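1/ Pralon put out its new launch schedule this morning and I've now read it three times. Short version: first orbital flight of the Kamwood rocket from the Fillville pad has gone from "early February" to "the February window". Longer version below.

2/ A window is a lovely thing if you're a launch company. You can miss the front of it and still be on time. Note that the word "early" was in the last two updates and is gone from this one, with no explanation offered.

3/ The pad. They say it's "substantially complete". I'd like to know what that means for the propellant lines, as those were the hold-up last winter and the update doesn't mention them once. Plenty in there about the new visitor centre.

4/ The engine. Pralon says the Baumgartner upper stage engine has built up 411 seconds of firing time on the stand. Sounds good. But that's a total over 6 firings, and the longest single burn they've published is 85 seconds.

5/ The flight plan needs one burn of 263 seconds. Maybe they've done a full-length burn and kept quiet about it. I've followed this company for a while and keeping quiet about good news would be a first.

6/ A few of you have said a short burn tells you most of what you need. It tells you a lot about starting the engine. It tells you less about what the nozzle looks like four minutes in. I'm no engineer, but I can subtract.

7/ Then the payload. The first flight was supposed to carry three paying customers. The update says "a mix of customer and demonstration payloads". Demonstration payload can mean a real test satellite. It can also mean a block of metal with some sensors bolted on. Which is it?

8/ Nothing wrong with flying ballast on a first launch, by the way. Lots of first rockets don't make it. Just say so, and don't let the people who bought a ride learn it from a slide.

9/ What would change my mind: a full-length burn with the data released, a fuelling rehearsal on the actual pad, and a flight licence. Two of the three and I'll book a motel in Fillville. At the moment I count none.

10/ I do want this to work. A launch site within driving distance would be terrific, and the crew on the pad have been putting in long hours by all accounts. My grumble is with whoever writes the updates.
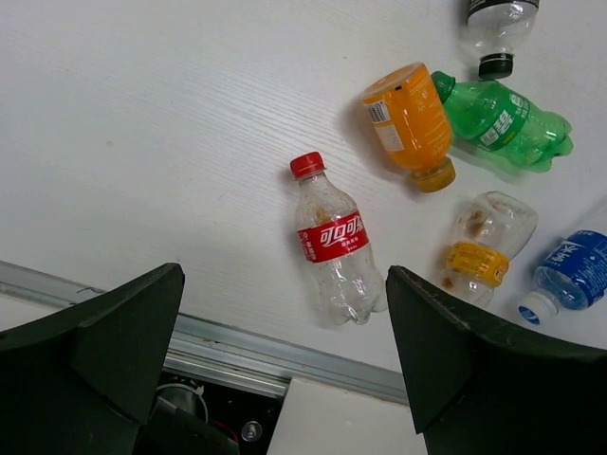
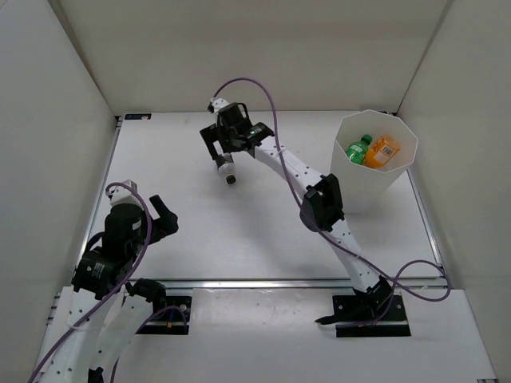 Bottles on a white table, and two robot arms in a white enclosure.

Replies and corrections

11/ Fixed from an earlier post: I had the rehearsal down as already done. It was a rehearsal of the countdown with empty tanks. Thanks to those who wrote in.

12/ And yes, I've asked Pralon about the burn length. They said they'd get back to me in due course.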